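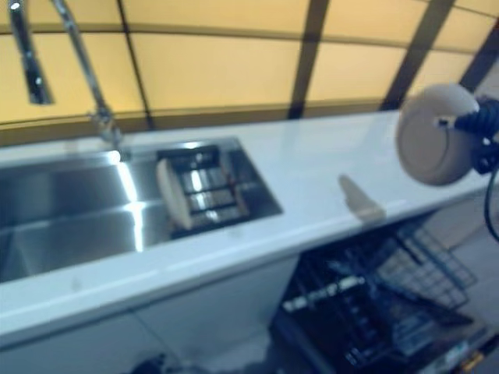
Safe working rules for a robot in a shared kitchen
Project report, Prellholm group
9/2/23

1. What we set out to do

Our project was to write a set of rules for running a robot at a kitchen counter when other people may walk in. We used one task throughout, which was moving plates between the sink and the dishwasher. Negash, the control program we were given, already had speed limits built in, so we left those alone and looked at the parts that depend on the people in the room.

We started from the general lab rules and crossed out what did not apply. The lab rules assume a fence and a locked door. A kitchen has neither.

2. The working area

We set a clear distance of 2 metres on the floor side of the counter. The dishwasher door counts as part of the robot's area when it is down. In our first draft it did not, and this was a mistake — an open door is at shin height and easy to miss when you are watching the arm.

Hands were the part we argued over most. The first draft only said "keep clear of the gripper". We changed this to cover fingers, wrist covering and cables separately, as each one is checked in a different way. Fabric near the finger joints must be looked at before every session and pulled back if it sits over a moving part.

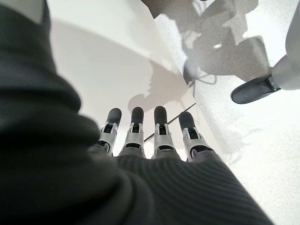
Figure 2. Robot hand with dark knit fabric round its base. Rule 4 covers the finger joints and the fabric next to them.

3. The rules as they stand

Rule 1. One person holds the stop button and does no other job.
Rule 2. No one reaches into the sink or the racks while the arm is powered.
Rule 3. Both dishwasher racks are treated as obstacles whenever they are out.
Rule 4. Check fingers, fabric and cables before each session.
Rule 5. After any stop, wait 10 seconds before going near the counter.
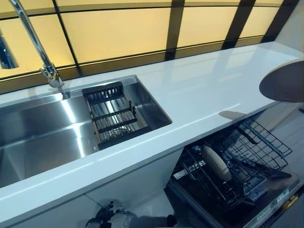
Figure 3. Dishwasher open with both racks extended, as covered by Rule 3.

4. Problems left over

Rule 5 is hard to keep to. People want to pick up a plate straight away. We would like the Prustel timer to show the wait on a screen, but we ran out of time to set it up.

Rule 2 also says nothing about wet floors, and the next group should add this before using the rules with water in the sink.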